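In Defense of the Small Desk Lamp

Posted 02/06/2025 by Oleksandra Zakharchenko, Office of Workplace Standards, Keltholm

Each February this office reviews the furnishing requests of the Gitesa and Tkachuk buildings. This year's requests concern ceiling fixtures almost without exception. Departments ask for brighter panels, more panels, and panels that may be dimmed from the wall. It is the view of this office that many of these requests would be better met by a desk lamp of the ordinary kind, with a small base, a narrow stem, and a shade that tilts.
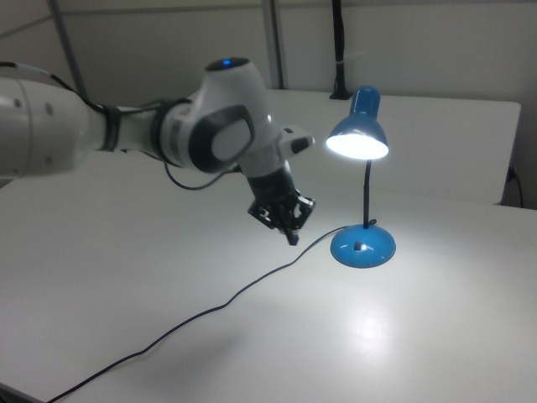
A ceiling fixture treats every person in a room alike. The employee reading contracts and the employee drawing on a screen receive the same light, and one of them is usually dissatisfied. A lamp at the desk places the decision with the person who must do the work. It may be switched on for an hour in the afternoon and left off the rest of the day, and a neighbor is seldom disturbed by it.

Ramiro Montoya, in his reply to our draft, objects that lamps occupy space, that their cords trail across work surfaces, and that employees move them wherever they please. The first objection is fair where desks are narrow. The second is a matter of sensible placement and should be settled when the desk is set up, with the cord led toward the nearest outlet and away from the writing hand. The third we regard as the chief merit of the object. A lamp is meant to be moved.
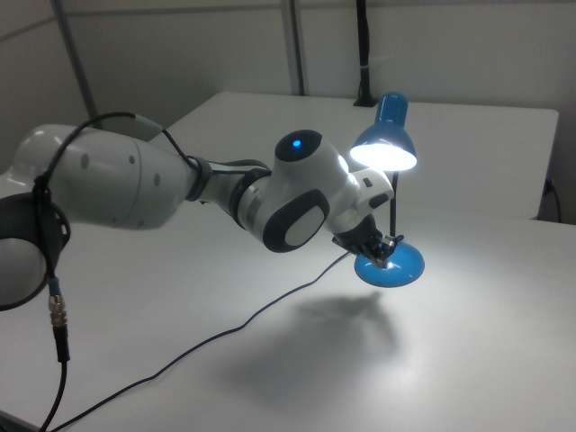 We would ask departments to give some thought to color as well. The standing order permits white, gray, and black. A blue lamp on a white table does no harm to the dignity of an office, and it is easier to find when furniture is returned to storage. The Drunent annex has allowed colored lamps for 9 years, and its 234 desks are none the worse for it.

The office therefore recommends that the 4,000 dollars set aside for additional panels on the second floor of Gitesa be held back until lamps have been offered to all staff there. Those who decline them should be asked for their reasons in writing. Where the overhead light is in fact inadequate, as it may well be along the north corridor, the original request should proceed without further delay.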